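Drareldale Robotics Club Takes On the Bedroom Floor

Posted 2019-10-17 in Clubs and Classes

The Drareldale Robotics Club has spent the fall term on a problem familiar to every household with a teenager in it. Its members, most of whom are teenagers, are teaching a two-armed robot to pick up trash from a bedroom floor and put it in the can.

The project is the club's entry in the Cormier Household Challenge, a student contest that asks teams to pick one chore and get a robot to do it without help. Other schools have signed up for setting the table and sorting socks. Drareldale went with litter, after a short vote and a long argument about whether making the bed would be harder. It would be, and the bed has been left out of it.

Teams get a furnished room, a trash can and a clock. Judges decide what goes on the carpet, and the rules allow anything a person might reasonably drop there, a phrase that took up most of one club meeting. 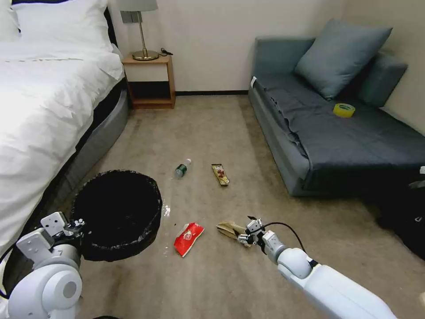

The right gripper gets hold of a tan wrapper, with the trash can waiting by the left one.

Wrappers are the main enemy. A bottle has the decency to keep its shape, so the software can be told more or less where to grab it. A snack bag has no such manners. It folds, it slides, and it can look like a different object from one side than it did from the other. The club's practice log, kept in a spiral notebook because the shared spreadsheet was overwritten twice, lists 161 attempts at soft packaging. The column headed "What went wrong" is the best read in it, with entries such as "grabbed carpet" and "grabbed nothing, very confidently."

Much of the early work was done by hand. Students steered the arms through the job again and again, and the recordings were used to train the controller. The club has 3,007 of these recordings so far. Some are marked "do not use," including a full afternoon's worth made by a student who turned out to be practicing for a personal speed record.

The scoring is simple enough to be cruel. A perfect run is worth 100 points, and a team needs 80 to go on to the final in May. Points come off for anything left on the floor, and more come off for knocking over the can. The club's answer to that last rule was to have one arm mind the can while the other does the picking up. There was some feeling that this wasted a perfectly good arm. Then somebody read the penalty table out loud, and the feeling passed. 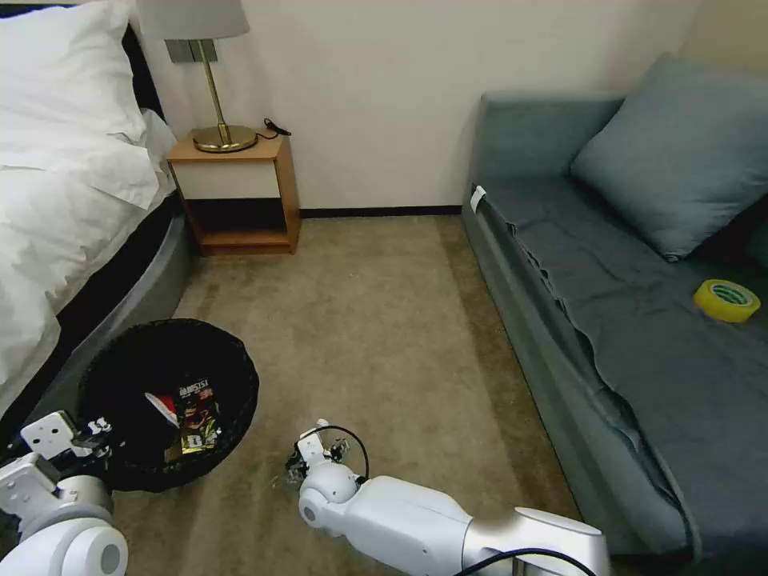 Indira Achari would like it known that the can is the easy part. Anyone can drop a wrapper into a bucket, she told us, and the trouble is letting go of it, because the thin ones cling to the fingers and come right back out with the hand. She has asked for a rule that the robot must check its own gripper before it declares itself finished. She has also asked for the same rule at her house.

The club meets its first outside opponents next month, in a friendly round against teams from Flidberg and Bilov. Flidberg is said to have a very fast robot. Bilov is said to have a very careful one, and last year's round ran past dinner on its account. Drareldale hopes to land somewhere in between, and has packed sandwiches. 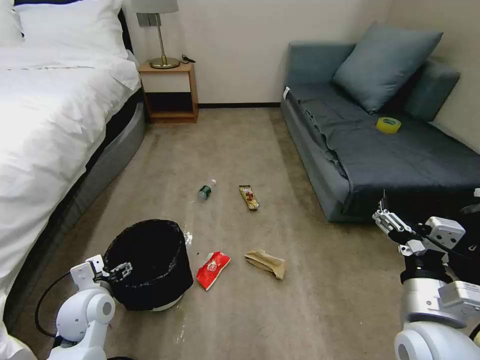 How to Join

New members are welcome through the end of the term, and no programming experience is needed. Sign up at the front office or come to any meeting after school. Snacks are provided, and the club keeps the wrappers.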